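Hidayah Pelupessy spent her first month at Nasution folding nothing. She picked things up and put them down again, several hours a day, with a pair of handles that pass her movements on to a gripper. "I thought I had been hired for laundry," she says. "It was March before they let me try a sleeve."

Nasution collects examples for learning systems that handle cloth. Its client on the current job, Vasow, wants a model that can take hold of clothes in ordinary rooms and move them where they need to go. Pelupessy now runs the day shift and trains new operators. We talked between sessions, at the end of a long table covered in sweaters.

An example, as she uses the word, is one attempt from start to finish: the camera views, the position of the gripper at each moment, and a sentence saying what the operator was asked to do. A good operator records up to 200 in a day. "You can go faster," she says, "but then they all start to look the same. You find your favorite corner of the sweater and you grab it every time. The model learns your favorite corner."

To break that habit, the team changes the garments, the lighting and the starting position between attempts. Thick cloth takes up much of the schedule. "A T-shirt is easy to pinch and hard to keep flat. A heavy knit is the other way around," Pelupessy says. "The fingers sink in and you have to judge from the wrist view how much cloth you have."
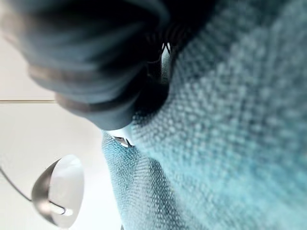
The gripper pressed into knobby blue fabric, seen from the wrist camera.

The wrist view is also where most of the trouble is. Up close, cloth fills the picture and the rest of the room drops out. New operators tend to watch the room camera instead and then wonder why the gripper comes up with nothing. Pelupessy makes them spend a morning with the room camera switched off. "They complain. By lunch they're better at it."

Failed attempts are kept, which surprised her at first. A dropped sleeve is marked as dropped, and if the operator goes back for it, that second try stays in the same recording. Alby Maihi, who checks the recordings after each shift, throws out only those with a broken file, a late camera or the wrong instruction attached. Of the 800 examples in the last delivery, he rejected 21.

"Most of those were mine," Pelupessy says. "I had the wrong sentence loaded after a break. It said to move the gray one and I was moving the blue one."

The sentences cause more argument than the hardware does. Maihi wants them short and identical. Pelupessy would like operators to write their own, the way a person would ask for something at home. They have settled on a fixed list for the first half of a job and free wording for the second. She isn't sure the split is right, and Vasow hasn't said which half is more useful.

Layered clothes came in over the summer, after the client asked for piles. Two garments lying across each other are slow work, and the operators swap out every 30 minutes. 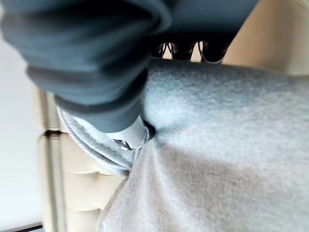 How does an operator decide when an attempt is over?
The attempt ends when the garment has been let go and the gripper has moved clear of it, or when the operator judges that going on would only repeat the same mistake.

Pelupessy prefers the piles to single garments. She likes having to plan, she says, and the hours pass more quickly. What tires her is the grip itself: the handles give no feeling of the cloth, so she catches herself squeezing much harder than she needs to. A newer set is on order.

The next job will be towels and bedding. She has asked for a bigger table.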